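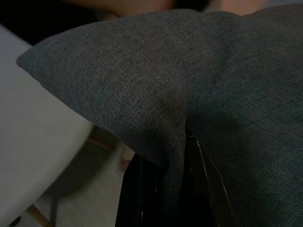
# Drovholm: wrist-view grasps on soft household things

Home Datasets Models Docs Blog Contact

Search this site Go Advanced

Data card, revised 16/07/2019

Drovholm is a set of 2,718 grasp attempts on cushions, folded blankets, towels and other objects that have never once held the shape our simulator promised they would. Each attempt comes with wrist camera stills, gripper width, motor current and a label. We built it to test one idea: that you can tell a good grasp on cloth from a bad one by looking at the folds the fingers make, without knowing anything about the object as a whole.

The idea mostly holds up. Details under Results, excuses under Known problems.

## Why the wrist view

Our earlier set, Erkside, used a fixed overhead camera. It gave lovely clear pictures of the back of the arm. A grasp on a cushion happens in a few inches of cloth, and from overhead those inches were usually behind something expensive.

From the wrist you get the pinch itself. On a large grey-blue cushion, the kind with a visible crosshatched weave, the cloth is drawn down between two black fingers and a deep fold runs up from the gap with a bulge on either side. That fold is the signal we train on. The price is that a big cushion can fill most of the view and the fingers may be partly hidden under cloth, so any method that wants a clean outline of the object will have a sad afternoon.

## What is in each record

- one still before closing, one at full close, one after the lift
- gripper width and motor current, sampled through the close
- object class (cushion, blanket, towel, garment, other)
- label: held, slipped, or pinched nothing
- a free text note, which is blank more often than we'd like

The three stills share a record number. Please split by record number and not by still. We split by still in January and had a wonderful week of results.

## The method in short

The baseline, Salazar, is a small network that takes the full-close still and predicts the label. It crops to a patch above the fingers, where the folds gather, and ignores the rest. A second version also reads the motor current. Neither gets the object class, which you may add if you enjoy cheating.

Training takes 30 passes over the training split. More passes make the training curve look better and nothing else.

## Results

Salazar beats the width-only rule (if the fingers stopped before fully closing, call it held) on cushions and blankets. On towels the two are even. A thin towel makes tiny folds, and the network seems to find them about as interesting as we do.

Adding motor current helps with "pinched nothing" and does very little elsewhere. Two reviewers asked for a plot of this. It is in the docs folder and is as flat as described.

Plain woven fabric with a clear texture is the easy case. Fleece is the hard one - the folds are there, but soft enough that the network treats them as shading.

## Known problems

1. Light is low in a good part of the set. Weave usually survives it; backgrounds often go nearly black. We tried brightening the stills and made the noise much easier to see.
2. Background furniture turns up around the objects. A model given the whole still can learn the furniture. Use the crop.
3. "Slipped" was labeled by hand, and a cushion that sags a long way without leaving the gripper started a disagreement that is still open. Those records carry the tag sag.
4. We planned for 3,000 attempts. The gap is a wrist cable.
5. 11 records have no after-lift still. They are listed in missing.txt so you can skip them.

## Getting started

Unpack the archive, run check.py, then run train.py with the default settings. If check.py complains about missing.txt, you have unpacked the archive one folder too deep. Everyone does.

The loader made for Erkside will open these files without an error and then read the labels in the wrong order. Use the one in this folder.

## Use

Free for research and teaching. Please don't use the held/slipped labels to rate commercial grippers. They describe our gripper, on our objects, with our cable.

Related items

Erkside overhead grasp set
Salazar baseline weights
Drastik: gripper logging tools
Fold crops, towel subset
Change log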